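Folding pants without the crease from hell
Laundry & Closets > General

ravham_mom
ok so every pair of light pants I own ends up with a weird wrinkle across the knee. I fold in half, then thirds, stack in the drawer. By Thursday they look slept in. What am I doing wrong

Firus23
Stop with the thirds. Lengthwise first, legs on top of each other, smooth it out, THEN one fold. Maybe two if the drawer is tiny.

Anum Khokhar
Agree on lengthwise. Do it on a table, not the bed. The bed is too soft, you pull one layer flat and the one underneath bunches up and you don't see it till you put them on. Big table, nothing else on it, hold both ends and pull a little before you lay it down.

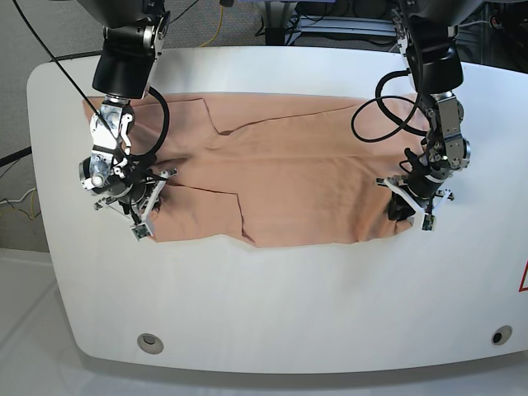 Then run your hand from the waist to the hem, once or twice. The layers never line up perfect and I quit caring about that. Small wrinkles are fine — it's the hard fold that shows later.

morkville_dan
disagree, hang them. Clip hangers, hem up, done. I have 20 of them, cost me 8 bucks for the lot

Firus23
Clips leave dents. Seen it on every pair my brother owns

morkville_dan
put a peice of felt under the clip. never had a dent

ravham_mom
no closet space for hanging, sorry Dan. We have one rod and it's all coats. Anum do you line up the seams or just the hems?

Anum Khokhar
Seams if they're dress pants. Anything soft, just get the waist even and let the hems do what they want. Takes me maybe 12 seconds a pair now.

tshaikh
Nobody asked what fabric?? Linen is going to wrinkle whatever you do. Roll it.

Firus23
rolling linen is how you get a hundred little wrinkles insted of one

tshaikh
works for me in a suitcase

ravham_mom
mostly cotton, one linen pair. Did a stack on the kitchen table tonight, lengthwise and then one fold. Will check them thursday

morkville_dan
still say hangers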